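4.2 Recording slider episodes in simulation 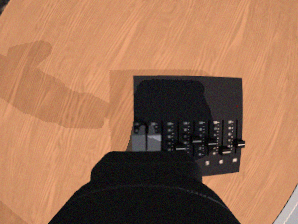
Plarmont Set-up Guide, page 30

1. Load the slider panel task. Check that all five sliders are in view before you record.

2. Record 200 episodes. The planner suggests 333 -- we have yet to see what the extra ones buy you.

3. Vary the slider heights between episodes.

Note: The "success" flag is generous. Replay the episodes yourself.

Caution: The arm throws a heavy shadow on the table and panel. Do not assume a policy trained under one light will work under another. Ours did not.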